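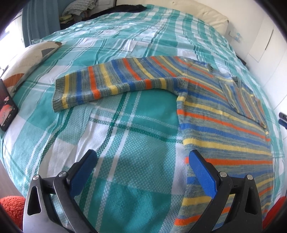
A striped knitted sweater laid out on a plaid bedspread.

Istcombe women's rugby side gets a third season, and a proper home ground

Istcombe's women's rugby club will play again this winter after members voted to take up a shared lease at Robles Park, ending a messy off-season in which the side had no ground, no lights and for a few weeks no front row to speak of.

The vote was held at the clubrooms in July and went through comfortably. Training starts at 6.30pm, twice a week, on the bottom field. Boots and mouthguard required, everything else can be borrowed.

The club was told in autumn that its old paddock behind the Kadon Road depot would be resurfaced for car parking. A stopgap arrangement on the primary school oval lasted 3 sessions before the cricket square was fenced off. After that it was fitness runs along the creek path and passing drills under the netball lights, when the netballers were done with them.

Robles Park is shared with the junior league club and the dog obedience mob, who keep the top field. The rugby women get the bottom one, a lockable shed and use of the canteen on home game days. Ground hire for the season comes to $2300, paid in two parts, the first already covered by the trivia night and a sausage sizzle outside the hardware store.

Numbers are better than they were. The side finished last winter with a bench of one and twice borrowed players from the opposition to make a game of it. A come-and-try morning brought in plenty of new faces, most with no rugby behind them at all. Netballers, a couple of rowers, one former gymnast who has been put straight in at halfback. A number of mums from the junior league club who got sick of standing on the sideline with the oranges.

Coaching staff are keeping it simple early. Tackle technique first, on knees, then walking, then at pace. Scrum work will wait until the front rowers have done their safety course, and new players won't be picked in the tight five before that. Contact is optional for the first month of training.

The club is again backed by Flolter, the local pump and irrigation firm, which has its name on the jerseys for another year. New strip is on order – same colours, but cut for women this time, after two seasons in hand-me-downs from the men's thirds that came down to the knees. Old jerseys will be sold off at the first home game, gold coin, wash your own.

The competition itself has changed shape. Six clubs have nominated, up from four, so the draw now runs home and away with a bye in the middle. Matches will be twelve-a-side unless both captians agree to fifteens before kick-off. Unlimited interchange. Halves cut to thirty minutes, which went down well with everybody over thirty-five.

Istcombe open away, a long drive up the valley, then host the second round at Robles Park with a 2pm kick-off. A minibus is going to the first game. Seats are ten dollars, first in best dressed, leaving the clubrooms at 10.15am sharp. It will stop once on the way, at the servo with the good pies.

Last season's results were modest. Two wins, a draw, the rest losses, one of them by 70 that the players still bring up without much prompting. But the final game was a win at home in sideways rain, in front of the biggest crowd the old paddock had seen for the women. Gate count that afternoon was 237, dogs not included.

There is still a fair bit to sort at the new ground. One set of goalposts needs repainting and the padding has perished. Lights on the bottom field work on the creek side only, so evening sessions will be run at that end until the council electrician can get out there. The change sheds have hot water in one of the two blocks – visiting teams will get it on game days, by agreement with the league club.

A working bee is planned before the season opener. Jobs include line marking, clearing the gutters on the shed, shifting the tackle bags out of storage and getting the scrum machine down from the depot, where it has been sitting under a tarp since the move. Anyone with a tipper or a decent-sized trailer asked to get in touch. Morning tea on.

A girls' side is also being talked about. The club has had interest from under-15s and under-17s, mostly sisters and daughters of current players, but not yet enough for a full team in either. For now they're welcome at the first hour of training for skills and touch, with a parent or gaurdian to sign them in. If numbers hold up an entry in the spring sevens is likely.

Parking at Robles Park is off the eastern entrance only on game days. The western gate stays shut for the ambulance. Spectators coming from the town side are better off leaving the car at the pool and walking across the footbridge.

Registrations stay open until the second round. Fees are due before a player takes the field, with payment plans on request and a reduced rate for students and concession holders. Insurance is included. Anyone who trained last year but hasn't re-registered needs to do so again, old forms don't carry over.

The club is also after a first aider for away games and two people to run the line. Training given for both. Touch judges get a free feed from the canteen, same as players.

Canteen roster is up on the clubrooms door. The early shift for round two is still blank.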